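Home Cooks Wanted for the Baritbridge Shared Recipe Project

Come cook with us, write it down, and help make a book!

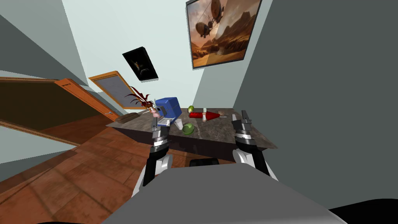
We're looking for home cooks in and near Baritbridge to take part in a year of recipe gathering. You don't need training, a fancy kitchen or nice handwriting. What we want is the food you make on a normal night without looking anything up, plus the one or two dishes you only bring out for company.

The idea began with a box of index cards. My aunt left me hers, and half of them say things like "flour until it looks right" and "bake as usual." I've spent two winters working out what "as usual" meant for her corn pudding (I think I finally have it, and it needs a much hotter oven than I would have guessed). I'd love for other families to have an easier time of it, and I'd love to eat some of what you're making along the way.

The project is run by Tenlow, a small community press, and the finished book will be printed in a first run of 700 copies. Every cook whose recipe goes in gets 2 of them free.

What you'd be doing

You'll pick between three and five recipes and cook each one at least once with a note taker beside you. The note taker weighs and times things while you cook the way you always do. If you throw in a handful of something, go ahead and throw it in, we'll catch it on the scale first. Afterward we sit down, eat, and talk about where the dish came from and what you change when you're out of an ingredient.

Then another cook takes your written recipe home and tries it cold. They'll send back questions, sometimes a lot of questions. In our trial round a plain rice and lentil dish came back with eleven notes on it, nearly all about the onions, and the recipe is so much better now. You'll test a couple of other people's dishes the same way.

Expect a session every few weeks, most of them early evening, two to three hours each. Sessions start this fall and the last one is in February, with a break over the holidays. You can cook in your own kitchen or use the one at Asari Hall. The hall has a six-burner stove and a very good oven, but the knives are awful so bring your own.

Who can take part

Anyone eighteen or over who cooks at home. Younger cooks are very welcome alongside a parent or grandparent, and we'd be thrilled to have a few pairs like that. We would especially like to hear from people who bake bread without a written recipe, people who put up pickles or preserves, and anybody who cooks for a big crowd on a small budget. We already have plenty of chocolate chip cookies. (If yours are truly different, try me!)

You don't have to be comfortable writing in English. Tell us your recipe in whatever language you cook in and we'll do our best to find a note taker to match. We have Spanish, Quechua and Portuguese covered so far.

What you get

Groceries for your sessions are paid for. Keep your receipts and hand them in at the end of each month. There is also a thank-you payment of $700 for cooks who finish the full set of sessions, paid in two halves. You keep all rights to your recipes and can pull any of them out until the pages go to the printer. Your name goes next to your dish unless you'd prefer it didn't.

Please let us know about allergies up front, both yours and those of anyone in your house. We swap a lot of food.

How to apply

Send a letter, typed or handwritten, to Tenlow Press, 1799 Frade Street, Baritbridge. One page is fine. Tell us:

what you cook most often
one dish you'd want in the book, and who you make it for
which evenings you can usually manage
whether you'd use your own kitchen or the hall

Please don't send the full recipe yet. We'd like to hear it from you for the first time while the pan is on.

Letters need to reach us by 13th September. I read all of them myself and I'll write back either way, normally within two weeks. If we get more cooks than we can seat, I'll keep a waiting list and ask whether you'd like to be a tester in the meantime. Testers can join at any point and get their groceries covered too.

You can also leave your letter in the green box inside the door at Asari Hall.

Can't wait to see what's on your stove,

Abelardo Ñahui
Project editor, Tenlow Press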